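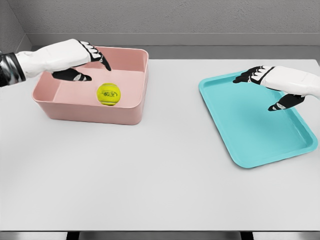

Reviews > Ballpark kit > Stadium seats > Stosska folding bleacher seat

The Stosska is a folding seat with a back, meant to be clipped to a bench in the cheaper parts of a ballpark. I used mine through March and most of April at Grellach Field, where the outfield benches are bare aluminium with no back support at all. Folded, it is a flat slab with a carrying strap. The two rail hooks come off and need somewhere to live between games, and an open-topped plastic bin with rounded corners, like the pale pink one at the top of the page, does the job.

The frame is steel tube and the cover is a coarse woven polyester. It weighs 3 kg, which is noticeable on the walk from the car park. The hooks slide under the front lip of the bench and tighten with a knurled nut. On the Grellach benches they held firmly. On the older planks behind the visitors' bullpen the lip is too thick and the hooks will not engage, so measure yours first.

Back angle is adjustable to 6 positions. The most upright is the only one I would use with people behind me. The pad is thin, and by the seventh inning I could feel the cross bar under it. The Akpan seat has a thicker pad and no hooks, and slides about whenever the row stands up.

Check your park's rules on width. Grellach allows one seat space per ticket and the Stosska fits inside the painted marks with its armrests down. With them up it does not. The drinks pocket on the right side takes a 500 ml bottle but not a souvenir cup.

One fault: the strap buckle cracked after 2 games. The replacement has held.

Posted May 3, 2024

Comments (3)

gader_end_row
Same buckle went on mine. I swapped it for a metal one from a rucksack.

bleacherback
Does the cover come off for washing? Mustard.

topdeck6
It does, there's a zip along the bottom edge. Dry it flat or it puckers.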